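Ballow Weekly > Opinion > Home Life

News Opinion Food Weekend Letters Subscribe

June
By the Home Life columnist

Leave the Good Stuff Out

My grandmother had a glass bowl that lived in a cabinet for most of my childhood. It came out at Christmas, held some walnuts for a day or so, got washed by an adult (never by me) and went back behind the little door. When she died it came to me, wrapped in a bath towel, and I did what anybody in my family would have done. I put it in a cabinet.

It sat there for 8 years. Then last spring I was making salad for two people, the big plastic bowl was in the dishwasher with something orange dried onto it, and I thought, well, fine. I used the glass one. We ate out of it on the back steps, and the salad was exactly as good as my salads ever are, meaning okay, a bit heavy on the vinegar. But I kept looking at the bowl!

So I've become a bore on the subject, and my argument is this: use the nice things. Use them on an ordinary weeknight with the laundry on the chair. I know this has been said before, mostly on tea towels, but I don't think many of us have taken it seriously as a way to run a house.

Flowers are where I started, after the bowl. I used to buy them only if company was coming, and then I'd put them in the front room where the company would be and I mostly wasn't. Now I get a small bunch at the Drorngate market when I can, and when I can't I mix whatever is still alive with the dried stuff from last fall. Dried and fresh together look wonderful, by the way. The dried stems hold everything up and the fresh ones do the showing off. And they go in the cut glass vase, the one I'd been "saving," on whatever table I happen to be working at.
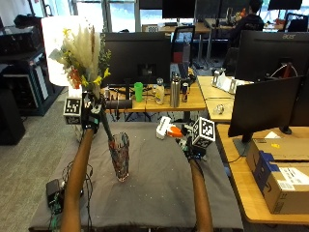

But what if it breaks?

People ask me this every time, and they ask it like they've caught me out. My answer is that it will, probably. I've already lost two of the good wine glasses, one to the faucet and one to a cat. I was sad for the length of an evening. Then I swept up and drank out of one of the others.

What bothers me more is the stuff that never broke. When we cleared out my aunt's place on Mahmoudi Street we found a full dinner set still in its tissue, tablecloths with the store folds in them, and a drawer of soaps that had gone the color of old teeth and smelled of nothing. She'd eaten off the same chipped plate for as long as I knew her. Every bit of that china was in perfect shape, and we sold the whole set to a dealer for less than a tank of gas and a sandwich. I'd have given a lot to see her eat toast off it just once.

I do understand where the habit comes from. If you grew up in a house where there wasn't much, the nice thing was proof of something, and you didn't risk your proof on a grilled cheese. My grandmother paid for that bowl a little at a time out of her own wages, and I don't for one second think she was silly to guard it. I just think the guarding got handed down along with the bowl, and I don't need both.

There's a money objection too, and it's a fairer one. A friend at work has a Zimness teapot she says cost about 500 dollars, and she'd sooner pour tea out of her shoe than use it. Okay. I can't tell anybody to be relaxed about that kind of money. I'd only say that most of what we're saving isn't the teapot. It's the candle somebody gave us, the thick notebook, the olive oil in the tall bottle (which goes off, people!), the sweater that's too good for the grocery store. You could wear that sweater today. The grocery store has no dress code in either direction.

And I'd extend this to clothes generally. I have a whole shelf of T-shirts I love too much to wear, from concerts and road trips and one very loud bowling league, while the ones I'm indifferent to go round and round in the wash until they're see-through. A shirt with a big silly print on the back was made to be seen from the back. Put it on. Sit down at your desk in it, reach for things, spill something on it if you must.

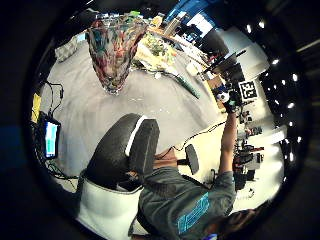
Bright print on the back, and no occasion required.

My husband's complaint, which I'm obliged to report, is that if the best things come out every day they stop being the best things. He thinks Christmas needs its own plates. I've gone back and forth on this and I've decided he's maybe a third right. We kept one platter for holidays, the one with the blue rim, and it does give me a small thrill to get it down. Everything else has gone into the regular kitchen shelves, where you have to move it to get at the cereal bowls, so you may as well use it.

The glass bowl has a chip now, on the foot, where you can't see it unless you're washing up. I did that. It had peaches in it this morning, and tonight I think it's getting potato salad, if I remember to boil the eggs.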